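A morning at the Conneely open day in Skidmont

I'd been meaning to go to the Conneely open day for years and every February I've managed to miss it, so this time I wrote it on the back of my hand the night before (old habits) and was on the bus from Dritgate before I'd properly woken up. It's a long ride and the heating on that bus has two settings, off and tropical. I got off at Skidmont with one boot unlaced and half an hour to spare, which I spent in the bakery across the road eating a cheese scone the size of my fist.

For anyone who doesn't know it, Conneely make tableware. Plates, cups, bowls, the odd jug. They've been in the same brick building by the canal for as long as I can remember, and once a year they open the doors and let people wander round for nothing. You do have to sign in and you do have to wear the paper overshoes. Mine split before I'd got past the coat pegs!

Colm Mac Suibhne took our group round, and I could have listened to him all day. He started in the glaze room, where the shelves go right up to the ceiling and every shade has a number and a nickname. I asked how many were in use at the moment and he said 11, down from a silly number when he started, and that the blues outsell everything else put together. Then we had the kiln room (warm, lovely, I didn't want to leave) and a long stretch of corridor with old catalogue pages pinned up. My gran had one of those bowls! The one with the brown stripe! I made a bit of a noise and a small boy turned round to stare at me.

The bit I'd really come for was the trying-out room upstairs. They lay out pieces from the Kusum range on plain tables and you're allowed to pick things up, swap them about and see what you think sits nicely with what. I love this sort of thing. I can spend a whole afternoon moving two plates around my own kitchen, so being given a room for it was heaven.

I went straight for the blues. There's a little round plate in a pale sky blue, nice and shiny, with a raised rim and faint rings running round inside it, and I kept going back to it. Then there's a navy cup, so dark inside it's nearly black. On its own I'd have walked past the cup, I think. Near that plate it suddenly looked very smart, and the crinkly gold thing sitting in it did it no harm at all. Gold in navy, why have I never tried that at home?
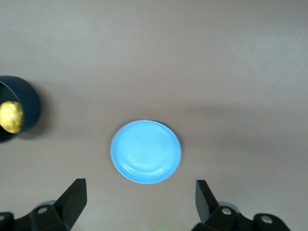

Colm thought the small plates were the most underrated thing they made, and said people always bought the big ones first and came back for the little ones a year later. He reckoned a plate that size gets used for toast, for biscuits, for the teabag, for keys by the front door, and that if he were setting up house again he'd buy the small ones before anything else and eat his dinner off two of them.

Well, that was me told. I have a cupboard full of enormous dinner plates that barely fit in the dishwasher, and what do I reach for every morning? The one small chipped thing I got from a jumble sale. I did ask him whether the rings inside make it harder to get crumbs off and he laughed and said to use a brush, so take that as you like.

There was a bit of a debate at the next table over whether you should mix a pale blue with a dark one or stick to a matching set. One woman was dead against mixing. Her daughter kept sneaking odd pieces into the line when she wasn't looking. I was on the daughter's side, but I kept quiet and went to look at the jugs, which didn't do much for me. Too heavy in the handle, and they pour from a funny angle.

Downstairs again there was tea from an urn and a seconds table, and this is where I lost my head slightly. They'd put out 500 pieces that morning and by the time I got there it was looking thin, with people holding cups up to the window to find the flaws. Most of it was 60p a piece. Sixty pence! I came away with four small plates, a bowl with a wobble in it and a saucer that goes with nothing I own. No navy cups left, sadly. A man in a green anorak had the last pair under his arm and I followed him about for a bit in case he put them down, but he didn't.

If you're thinking of going next year, get there when the doors open and do the seconds table before the tour. They'll keep your bag behind the desk if you ask. Take your own newspaper for wrapping too, they'd run out by 11. I carried mine home in my scarf and only the saucer got a nick.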